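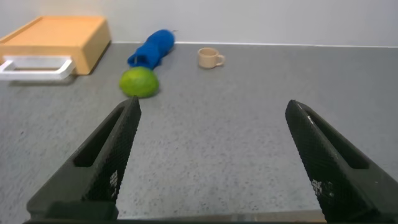

Surface of a countertop

Countertop

A countertop (also counter, benchtop or worktop) is a raised, flat, horizontal work surface, usually fixed on top of base cabinets or a frame. Countertops are installed in kitchens, bathrooms, laboratories, workshops and stores. The term covers the finished slab or sheet as well as any backsplash formed from the same piece, but in most trade usage it excludes the cabinets underneath.

Terminology

In the United States, "countertop" is the standard word for a surface in a kitchen or bathroom. "Worktop" is used in Britain and Ireland, and "benchtop" in Australia and New Zealand. A counter that stands clear of the walls is called an island. One attached to a wall at a single end is a peninsula.

Dimensions

Kitchen counters in North America are commonly set 36 inches above the floor, with a depth of 25 inches over base cabinets that are 24 inches deep. The extra inch forms an overhang that keeps spills away from the cabinet doors. Seating overhangs are deeper and may need brackets or corbels, depending on the material and its thickness. Bathroom counters were traditionally lower, though heights close to those of kitchens are now common.

Materials

Natural stone. Granite is hard and tolerates heat well. Marble and limestone contain calcium carbonate and are etched by lemon juice, vinegar and other acids. Soapstone is soft enough to be cut with woodworking tools but is dense and does not normally need sealing.

Engineered stone. Crushed quartz is bound with a polymer resin, pressed into slabs and cured. The product has very low porosity. The resin is the weak point under heat, and a hot pan set directly on the surface may discolor or crack it.

Laminate. Layers of resin-treated paper are pressed into a thin sheet and glued to a core, most often particleboard. In a postformed top the sheet is bent over the front edge under heat, leaving no seam there. Water entering an open joint causes the core to swell, and this damage cannot be reversed.

Solid surface. Acrylic or polyester resin is mixed with a mineral filler. Seams are joined with a color-matched adhesive and sanded, and light scratches can be removed the same way.

Wood. Strips are glued with the edge grain, face grain or end grain exposed. Wood tops move across the grain as humidity changes and are fastened through slotted holes - rigid fastening tends to split them.

Other materials include stainless steel, poured concrete, ceramic tile and sintered stone.

Fabrication

Stone and solid surface tops are cut from a template taken after the base cabinets have been leveled. Templates were once made from thin strips of wood glued together in place; many shops now measure with a laser. Cutouts for sinks and cooktops weaken a slab, and the narrow strips in front of and behind a sink are sometimes reinforced with a steel or fiberglass rod set in a groove.

Cutting and grinding engineered stone releases fine crystalline silica, which can cause silicosis when inhaled. Wet cutting, local exhaust and respirators are the usual controls.

Seam practice

Seam placement depends on slab size, access to the room and the position of cutouts. The Brikell fabrication manual, in the revision dated 07/03/2023, requires seams to be kept at least 4 inches from any sink cutout and calls for 2 clamps on each short seam. The Imhof manual permits a seam at the center of a sink, provided the cabinet below carries a full-width support rail. An Amow trade survey of 334 installed stone tops listed open seams and chipped edges as separate defects, with no breakdown by material.

Care

Porous stone is treated with a penetrating sealer, renewed when water no longer beads on the surface. Abrasive pads dull polished finishes. Wood tops in contact with food are dressed with mineral oil.

See also

Backsplash
Butcher block
Cabinetry
Kitchen island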